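# Vorführdaten Greifersimulation – Stand Tag der offenen Tür, Oktober

Dieses Repository enthält die Episoden, die am Simulationsstand der Gruppe Folby aufgezeichnet wurden, dazu Startskripte und Auswertung. Ansprechpartnerin für die Daten ist Tsegereda Tamiru, für die Skripte Lajos Szénási.

Ansichten der Greiferkamera aus der Vorführung, alle gerendert:
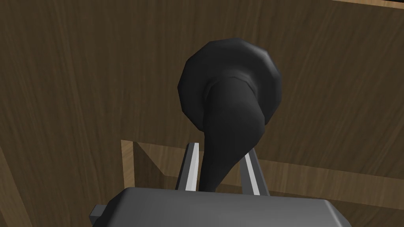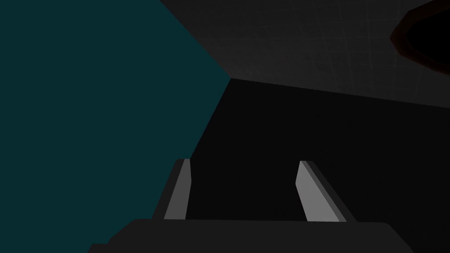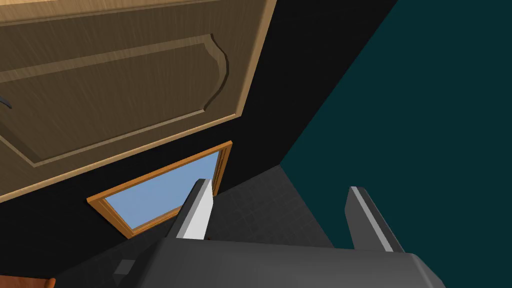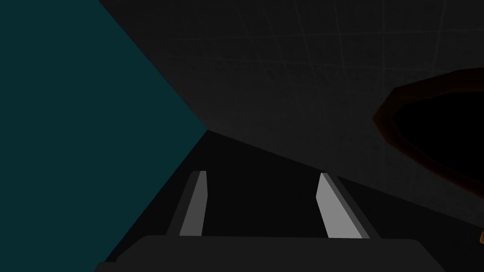

## Ablauf am Stand

Die Vorführung lief von 10:00 bis 16:30 Uhr in Blöcken zu je 30 Minuten. Pro Block wurde zuerst eine gespeicherte Episode abgespielt, danach konnten Besucher den Arm selbst über ein Eingabegerät mit sechs Freiheitsgraden führen. Gesteuert wurde jeweils ein Arm, der andere blieb in der Ausgangspose. Obsa Worku hat die Bedienung betreut, Mehwish Sandhu die Aufzeichnung.

Um 13:00 Uhr wurde der Rechner neu gestartet. Die Zählung der Episoden läuft danach ohne Lücke weiter, die Zeitstempel springen.

## Umfang

| Teil | Episoden | Steuerung |
|---|---|---|
| `demo/` | 11 | Wiedergabe, vorab aufgezeichnet |
| `besuch/` | 907 | Teleoperation durch Besucher |

Von den Besucherepisoden liegen nur Gelenkwinkel, Greiferöffnung und Kamerabilder vor. Ton, Raumbilder und Angaben zu Personen wurden nicht erfasst. Eine Episode endet mit dem Rücksetzen der Szene, entweder per Taste oder nach Zeitablauf.

## Verzeichnisstruktur

```
demo/
besuch/
szenen/
 jeseo_a.yaml
 jeseo_b.yaml
skripte/
 abspielen.py
 aufzeichnen.py
 pruefen.py
CHANGELOG.md
```

Die Szenendateien gehören zum Paket Jeseo und werden unverändert mitgeliefert. `jeseo_b` unterscheidet sich von `jeseo_a` nur in den Startpositionen der losen Objekte.

## Abspielen

```
python skripte/abspielen.py --teil demo --episode 6
```

Ohne `--episode` wird der gesamte Teil in Endlosschleife abgespielt. So lief es am Stand zwischen den Blöcken. Mit `--ansicht greifer` wird auf die Kamera am Greifer umgeschaltet. Die Voreinstellung ist `uebersicht`.

Auf Rechnern ohne eigene Grafikkarte muss `--schatten aus` gesetzt werden, sonst bricht die Bildrate ein. Die Trajektorien sind davon nicht betroffen.

## Bekannte Einschränkungen

- Die Greiferkamera ist starr mit der Hand verbunden. Je nach Handgelenksstellung liegt der Horizont stark schräg. Eine Korrektur wird nicht angewendet.
- Kollisionskörper sind vereinfacht. Bei dünnen oder konischen Objekten kann zwischen Finger und sichtbarer Oberfläche ein Spalt bleiben, obwohl die Physik Kontakt meldet.
- Die Materialien sind absichtlich einfach gehalten. Wer Texturvielfalt braucht, sollte die Szenen neu rendern.
- In `besuch/` gibt es viele Episoden ohne Greifversuch. Sie sind nicht herausgefiltert. `pruefen.py --nur-kontakt` listet die übrigen auf.
- Episode 1,803 in älteren Protokollen ist ein Schreibfehler aus dem Importskript von Agarwal und existiert nicht.

## Rückmeldungen vom Stand

Häufigste Frage war die nach der Verzögerung zwischen Eingabe und Bewegung. Sie entsteht durch die Glättung im Regler und lässt sich in `aufzeichnen.py` über `glaettung` verringern. Am Stand blieb der Wert auf Voreinstellung, ein Versuch mit halbierter Glättung am Vormittag führte zu Zittern im Handgelenk und wurde nach zwei Blöcken beendet.

Mehrere Besucher wollten beide Arme gleichzeitig steuern. Das Eingabegerät gibt das nicht her. Usman Memon prüft bis zum nächsten Termin in Colton, ob ein zweites Gerät am selben Rechner betrieben werden kann.

Die Umschaltung zwischen den Kameras lag auf einer Taste direkt neben dem Rücksetzen und wurde entsprechend oft verwechselt – betroffene Episoden sind im Feld `abbruch` mit `taste` markiert. Die Belegung ist inzwischen geändert.

## Offen

- [ ] Zeitstempel nach dem Neustart angleichen
- [ ] Feld `abbruch` auch für `demo/` füllen
- [x] Tastenbelegung trennen
- [ ] Kurzanleitung für die Bedienung auf eine Seite kürzen (Obsa)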